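4.2 Contact gating in the planner

The planner described in Section 3 treats the world as a set of boxes. This works well for boxes. A desktop computer is also a box until someone takes the side off, at which point it becomes a shallow tray of things that snag, bend and unclip, and the planner's opinion of it has to change. We spent most of May persuading it to do so.

Our first version, written by Patricio Rivas on top of the Trellex motion library, loaded a single mesh for the open chassis and asked for collision-free paths to each target part. The search itself is plain Dijkstra over a roadmap of 3300 nodes, chosen after two cleverer methods produced paths that were shorter and that no one in the lab wanted to stand near. With the single mesh, the planner found a valid path to nearly every part. It also considered cables to be air, having never been told otherwise. 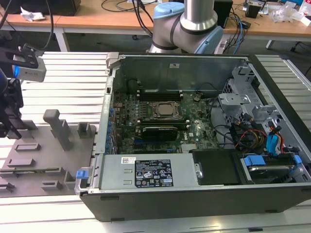
Figure 6. Work cell with an opened desktop tower on the ribbed table. The gripper and its sensor module are at the far left, next to the gray fixture plate; a silver robot arm rises behind the case.

Cables are the main reason the static mesh fails. In the tower of Figure 6 the red, yellow and black power wires pass through the drive cage, and black cables run from the motherboard toward it. A mesh made from one unit says little about where the cables lie in the next. We therefore replaced the mesh with three layers: a rigid layer for the chassis and power supply, a part layer for anything the task may remove, and a soft layer filled in from the depth map before each motion. Cells in the soft layer can be crossed, at a price. The price was set by hand, then by a tuning script, then by hand again.

Contact gating sits between the planner and the controller. Each roadmap edge carries a flag stating whether contact is expected there. On an unflagged edge, any force above the threshold stops the arm and sends the current pose back to the planner as a new obstacle. On a flagged edge the controller switches to compliant mode and lets the fingers settle. The check runs at 600 Hz inside the Kerus driver, after an earlier version in the task script proved very good at reporting collisions in the past tense.

Latches and clips needed separate handling. Color turned out to be a generous hint: the drive carrier clips, the release latch beside the power supply and the tabs on the slot brackets are all blue, so the detector proposes blue regions first and the part model confirms or rejects them. The SATA cable in the drive cage is blue as well, and the first detector proposed it as a latch with great confidence. Jasper De Graaf added an elongation test, which rejects long thin regions and has so far cost us no real latches.

Replanning after a false stop takes 2 s at the median and 14 s in the worst case we logged. The worst case came from a soft layer in which every cell above the motherboard was marked as cable, leaving the planner to look for a way around the computer. We now cap the soft cost per column and clear the layer whenever the arm returns to its rest pose. The remaining false stops are discussed with the grasp results in Section 5.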